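Skarken SB-3 Sloped Metal Storage and Sorting Bin

Product group: Bench and Workroom Equipment
Supplied by: Pinelix Equipment, Education and Laboratory Division
Page revised: 24 July 2022

Overview

The Skarken SB-3 is an open-topped rectangular bin in grey metal, intended for benches and worktables where small items must be held together, viewed from above and removed by hand or by a handling device. It is supplied to teaching laboratories, parts stores, repair workshops and recycling depots. The SB-3 replaces the straight-sided SB-2, which remains available to existing customers while stock lasts.

The bin is delivered as a single assembled unit. No tools are required to place it in service.

Construction

The four walls slope inward from the rim to the floor. Items placed near the edge tend to move toward the centre, and the working area at the base remains clear of tight corners. The walls and floor are left plain, without printed markings, so that labels may be applied by the customer in accordance with local colour schemes.

An optional sloping panel may be fitted across the rear portion of the bin, parallel with the far wall. The panel is finished in a lighter grey than the walls. Customers who handle glass, clear plastics or other items that are difficult to distinguish against metal have generally ordered the bin with the panel – it provides a second surface at the back and shortens the open floor.

Surface finish and wear

The floor of the bin is bare metal and will scuff and scratch in ordinary use. Such marks do not affect the performance of the product and are not regarded as a fault for warranty purposes. The coating on the optional rear panel is a softer finish and will show wear sooner than the walls, particularly along its lower half, where items come to rest. Replacement panels may be ordered separately.

Where appearance is important, for example in a reception area or public display, customers are advised to consider the enamelled Genosis range.

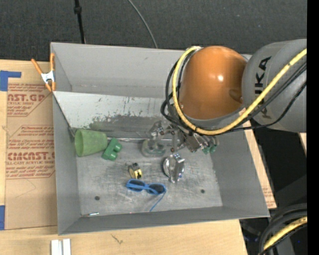
Placement and use

1. Place the bin on a level tabletop capable of bearing the weight of the bin and its contents. Timber, laminate and metal tabletops are all suitable. A non-slip mat is recommended on polished surfaces.

2. Leave clear space on at least two sides so that the bin can be lifted squarely by the rim.

3. Load items from above. Glass and rigid plastic items should be lowered to the floor of the bin and not dropped against the walls.

4. Do not fill above the rim. The bin is not designed to be stacked while loaded.

5. Cables, hoses and leads belonging to other equipment should be routed clear of the rim, which may chafe soft coverings over time.

Cleaning

Empty the bin and wipe all surfaces with a damp cloth and a neutral detergent. Dry thoroughly, with attention to the line where the rear panel meets the side walls. Abrasive pads may be used on the floor but will dull the walls and remove the coating from the panel. Chlorine-based cleaners should not be used on any part of the product.

Fitting the rear panel should be carried out on an empty bin. The panel is lowered into position and secured by 2 screws at each end, which are included.

Ordering

The SB-3 is available for individual purchase and in institutional lots. Orders of 98 units or fewer are dispatched from our regional warehouse. Larger orders, to a maximum of 500 units, are scheduled directly with the manufacturer and should be confirmed in writing by the purchasing organization. Colour-matched labels can be added to any order on request.

Schools and colleges holding a current supply agreement may request an evaluation unit for a period of almost three months. Evaluation units are to be returned clean and empty, with the panel fitted if one was provided.

Enquiries about specifications should be addressed to Yesenia Sánchez, Product Information. Enquiries about freight, returns and replacement panels should be addressed to Cristian Tello, Customer Service. Please quote the product name and the purchase order number in all correspondence – requests received without an order number will be held until one is supplied.

Related items

Skarken SB-2 Straight-Sided Bin
Skarken Replacement Rear Panel, Light Grey
Genosis Enamelled Display Bin
Huaranga Non-Slip Bench Mat
Huaranga Label Holder, Clip-On
Pinelix Bench Brush and Pan Set

This website uses cookies to remember your region and the contents of your quotation list. By continuing to browse, you consent to their use. Manage preferences | Accept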